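Cleaning a Pop-Up Toaster

Updated January 18, 2026

Unplug the toaster and let it cool for 20 minutes before opening anything. The heating wires stay hot after the lever comes up.

Slide out the crumb tray and empty it over the trash. Wash it in warm water with a drop of dish soap, then dry it fully. A damp tray will rust at the corners and start to stick in its track.

Hold the toaster upside down over the sink and tap the sides with an open hand. Do not shake it hard — the wires are thin and the supports are brittle. Loose crumbs near the guides come away with a dry pastry brush. Brush along the wires, never across them. No knives, forks or wet cloths in the slots.

Wipe the outside with a cloth wrung out in water and a little white vinegar. For baked-on spots on a white housing, use baking soda paste, wait five minutes and wipe again. Scouring pads leave marks that hold grease.

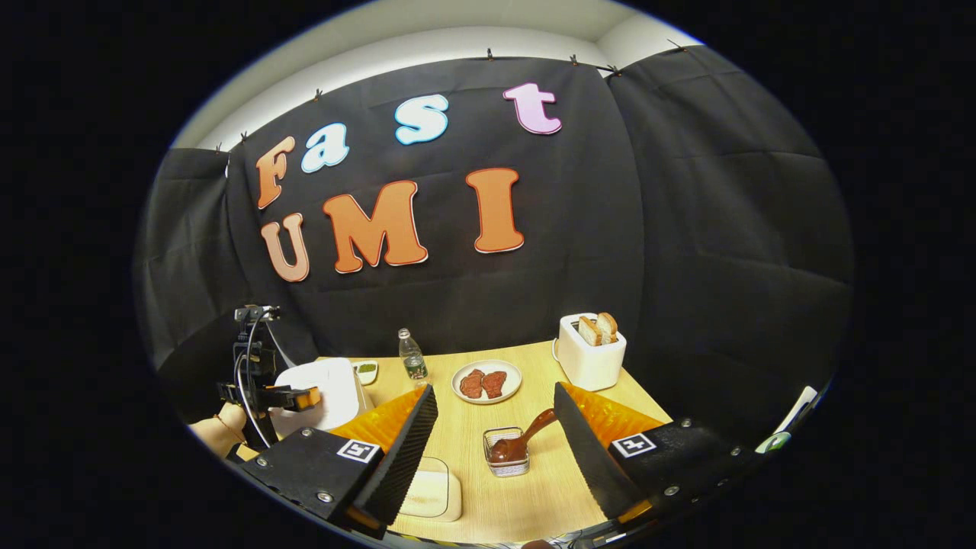 Toaster with two slices up, next to a plate.

Run one empty cycle on medium before making toast again. A faint smell on this cycle is normal; smoke means crumbs are still inside. Empty the tray once a week with daily use.

Tip on the pastry brush sent in by Viera Ďurica.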